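Looking after band T-shirts and tour souvenirs at home

When you come back from a concert of Turketti or another group you love, the shirt smells of smoke and the poster is already bent. I have followed bands for many years and I made many mistakes with these things, so I write down what works in my house.

Wash a printed shirt inside out, in cold water, and never with jeans. The zip scratches the print. My Cluletano tour shirt from April has had a wash every week and the letters are still sharp. Do not iron over the print. If you must, put a clean tea towel between – and keep the iron low.

Posters do not like tape. Lay the poster face down on a clean table, put a sheet of baking paper over it and then heavy books for 8 days. After that it goes in a frame, on a wall where the sun does not come.

Paper tickets fade very quickly in light. I keep mine in a flat box in the wardrobe, with the year written in pencil on the back.

Canvas shoes with signatures should not be washed at all. Brush them dry with an old toothbrush and fill them with white paper, because newspaper leaves ink inside.

For badges, a strip of felt 60 cm long is enough. Pin them in rows and roll it loosely.

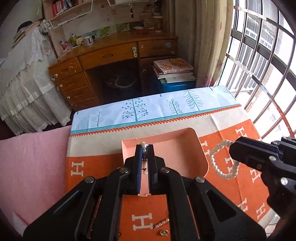
Vinyl records must always stand upright, also the small singles, and away from the radiator.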